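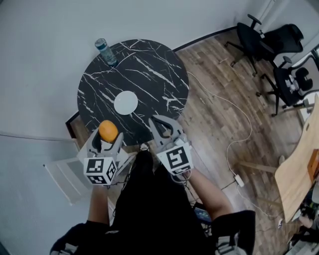 # De onde vem a vitamina C?

O corpo humano precisa de vitaminas para crescer, combater infeções e reparar pequenas feridas. Muitas delas têm de chegar através dos alimentos, porque o organismo não as consegue fabricar. É o caso da vitamina C.

A maioria dos animais produz a sua própria vitamina C. Um cão ou um gato nunca precisa de comer uma laranja para se manter saudável. Os seres humanos, os outros grandes símios e os porquinhos-da-índia perderam essa capacidade há muito tempo.

## Os marinheiros doentes

Na época das grandes viagens, as tripulações passavam meses no mar a comer biscoito duro e carne salgada. Ao fim de algumas semanas, os marinheiros sentiam-se cansados, as gengivas sangravam e as feridas antigas voltavam a abrir. A doença chama-se **escorbuto**.

No século XVIII, um médico naval experimentou dar alimentos diferentes a vários marinheiros doentes. Os que receberam laranjas e limões melhoraram mais depressa. Ainda não se conhecia a palavra «vitamina», que só surgiu no século XX.

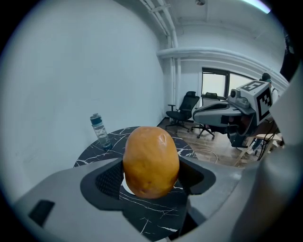
*Texto de Bożena Szczepańska – Serviço Educativo do Museu Plirside*

## A batata também conta

Quando se fala de vitamina C, quase toda a gente pensa em citrinos. A batata tem menos vitamina C do que a laranja, mas durante séculos foi comida todos os dias e em grande quantidade. Em muitas regiões da Europa, ajudou famílias inteiras a passar o inverno sem escorbuto.

A batata é um **tubérculo**: uma parte do caule que cresce debaixo da terra e guarda reservas para a planta. A laranja é um **fruto** e protege as sementes.

## O que acontece na cozinha

A vitamina C dissolve-se na água e estraga-se com o calor. Uma batata cozida com casca conserva mais vitamina do que uma batata descascada e cortada antes de ir à panela. A laranja come-se quase sempre crua – e o sumo deve ser bebido pouco depois de espremido.

## Palavras a reter

- **Escorbuto:** doença causada pela falta de vitamina C.
- **Citrinos:** grupo de frutos que inclui a laranja, o limão e a tangerina.
- **Tubérculo:** caule subterrâneo que armazena alimento.

A ficha de atividades «Da horta ao navio» está disponível na receção do museu a partir de setembro.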